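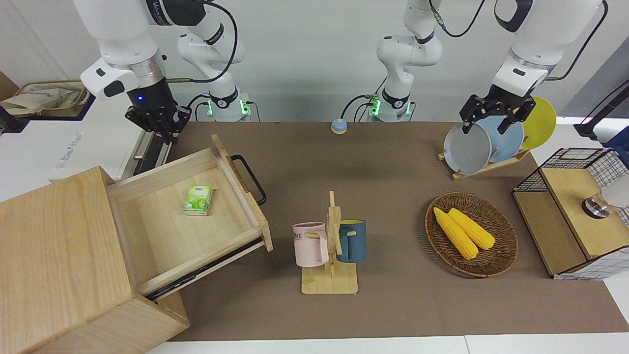 DAMMONT, 22/04/2017 - The Kiler reuse hall opens its second floor to the public this morning, and we could not be happier to finally have the room! Kiler has been taking in unwanted household furniture and getting it into new homes for years, but the ground floor filled up with wardrobes and dining sets long ago and the small stuff kept getting lost behind them. The new floor is all about the small stuff: footstools, shelves, mirrors, sewing boxes, bedside tables, and the sort of wooden drawer unit that can sit on a tabletop, like the one on the brown mat, and keep a desk or a craft corner in order. These are the pieces people ask us for again and again, and now they have a place of their own with good daylight and wide aisles (bring the stroller, it fits).

The second floor adds 3000 square feet to the hall. It was last used as a fabric warehouse, and the old cutting counter is still there along the back, sanded down and put to work as our checkout.

Everything upstairs will be priced at 64 dollars or less, and a lot of it for far less than that. Tags show the price, the week the piece arrived, and any repairs we know about. If a drawer sticks, the tag will say so, and if a leg has been replaced, it will say that too. Small pieces can go home with you the same day. For anything too big for your car, ask at the checkout about the Trnka delivery van, which goes out on Tuesdays and Thursdays.

The fix-it corner is moving upstairs as well, and it is growing. It will have 13 benches, up from the few we squeezed in beside the loading door, with clamps, hand tools, sandpaper and wood glue at every one. Bench time is free. Bring your own chair with the wobble or buy one from us and get started on it right away. We will run evening sessions on loose joints, worn drawer runners, and stripping old paint, and beginners are very welcome at all of them. You pay for hardware such as knobs and hinges, and we keep a big bin of mismatched ones for anyone who likes to dig.

The first 100 visitors this morning will get a cloth tool roll sewn from leftover fabric we found in the building. They come in stripes, checks and one truly wild orange floral.

Lighting for the new floor was installed by Gridex, and an elevator now connects it with the street entrance on the north side.

We are taking donations of small furniture from today. Please bring pieces that are clean and dry, with all their parts, including shelf pins and keys if you still have them. We can't accept mattresses, cribs or glass tabletops. Drop-off is at the loading door during opening hours.

The hall is open Tuesday through Saturday, 9 a.m. to 5 p.m. The schedule of evening sessions through September is posted at the entrance, and printed copies are free at the checkout.

Press visits: please call the hall office during opening hours.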